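Category: Lab Notes > Teleoperation

Teaching the bin task: what changed in the May session block

Most of the teleoperation work since the last newsletter has gone into a single household task, emptying and relining a trash bin. It was picked for the Jillurell task set because it combines a hinged lid, a thin plastic bag and loose contents, and none of the three behaves like the rigid blocks and cups we used over the winter. Jozefína Šťastný wrote the task sheet. Tanner MacDonald did most of the driving.

The setup is the one described in the previous item. The operator wears tracked gloves and a headset showing the head camera view, and the robot follows with both arms. Glove poses are retargeted to the hands by the Dastach software, which records joint positions, commanded positions and all camera streams against one clock. An episode is one continuous attempt, started and stopped with a foot switch. If the operator drops something and recovers, the recovery stays in the episode. If a person has to step in, the episode is closed and tagged as assisted.

The task sheet divides the work into four stages: open the lid, collect the bag, lift it clear, fit a new one. Operators are not asked to pause between stages. Stage boundaries are added afterward by the labeling team, who work from the head camera and only open the wrist streams when a hand blocks the view.
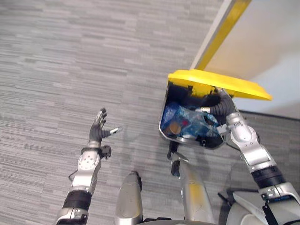

Opening the lid took longer to get right than expected. Early episodes had the operator pinching the lid edge between thumb and index finger, a grip that works for a person and works badly through gloves with no force feedback. The operator squeezes until the picture looks right, by which point the finger motors are near their current limit. The sheet now asks for a hooked finger under the lid and a lift from the elbow. The wrist stays nearly fixed during the lift, and the recorded trajectories vary less from one operator to the next.

We also changed the rule for the free hand. Operators tended to park it out of view, and the first policy trained on that data learned to do the same, then had to bring the hand back through a long arc before it could take the bag. The free hand now stays open and raised within the head camera view for the whole of the first stage.

The bag is the harder part. Thin film gives almost no signal in the finger currents, so a successful grasp and a near miss look alike in the joint data. The wrist cameras carry most of the useful information at this point. Two adjustments came out of reviewing those streams. Wrist camera exposure is now locked at the start of a session, as reflections from polished metal were pulling the automatic exposure down and losing the folds in the film. Finger closing speed is capped at 70 percent of the glove speed once the hand is below the height of the bin rim. Operators dislike the cap at first and stop mentioning it after a few episodes.

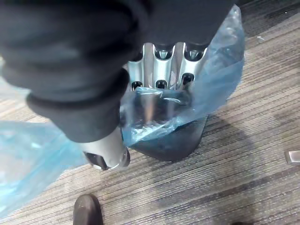
Wrist camera view: light-blue bag film, chrome part and striped carpet at close range.

Operator fatigue set the pace of the block more than hardware did. Holding both arms forward is tiring, and the logs show it as a slow downward drift in the resting height of the elbows. Sessions are now limited to 16 episodes, with a glove recalibration after the first 8. Recalibration takes under two minutes and has removed most of the wrist offset that used to build up toward the end of a session. Episodes recorded before this change are still in the set but carry a separate flag, and anyone training on wrist poses should filter them out.

Lighting and floor have been left alone on purpose. The Grenon baseline was collected on one floor type under one set of ceiling lights, and we want a clean comparison before adding variation. Bin position is the only thing moved between episodes, by hand and without floor marks.

Known problems: the retargeting step still places the right thumb too far inward when the palm faces up, and operators compensate by rotating the forearm. The compensation is visible in the data and will be learned along with everything else. Havlíček, who maintains the hand model, has a corrected thumb mapping in test. Until it is merged, please do not mix palm-up episodes from this block with the older set.

Version 9 of the task sheet is in the shared folder and replaces all earlier versions. Corrections go to Jozefína. Requests for operator time go to Tanner, preferably before noon.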